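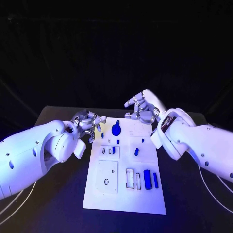

Les deux mains au-dessus de la planche, pièces bleues en place ou à côté.

1/ Projet de semestre, groupe de Fulgencio Montes. Le sujet : faire manipuler des pièces à emboîter par un robot à deux bras, piloté par nos propres scripts. On est 3 étudiants dessus depuis février : Iker Salcedo, Rónán Geraghty et moi.

2/ La planche est blanche, les pièces sont bleues. On a choisi ce contraste pour la vision. Les reflets restent pénibles : sur du blanc, les contours pâles disparaissent dès que la lumière tape un peu fort. Rónán refait le seuillage.

3/ Côté données, on en est à 3716 essais enregistrés. L'objectif fixé par Fulgencio est de 4000 avant de relancer l'entraînement. On travaille par séries de 20, puis on vérifie les fichiers avant de continuer.

4/ Le disque est la pièce la plus facile à repérer. Les petites chevilles demandent plus de travail – un léger décalage du poignet et les doigts passent à côté. Iker a réécrit l'approche de la main droite, plus lente sur la fin.

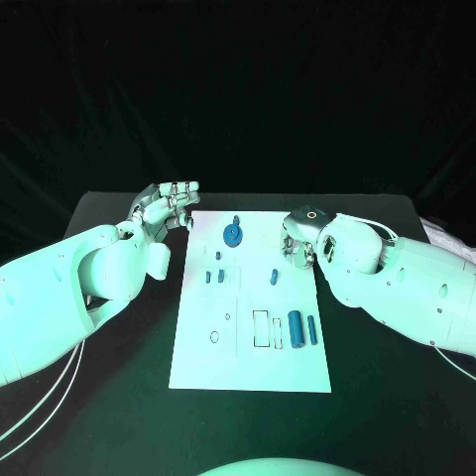

5/ Reste à faire

– recaler le repère de la planche quand elle est un peu de travers
– comparer la main gauche et la main droite sur les gros cylindres
– finir le rapport, partie « méthode » (c'est pour moi)

6/ Le code s'appelle Neseo. Le dépôt est encore réservé au groupe, on l'ouvrira après la soutenance. Si vous avez déjà fait de la calibration à deux bras, je prends vos conseils en réponse.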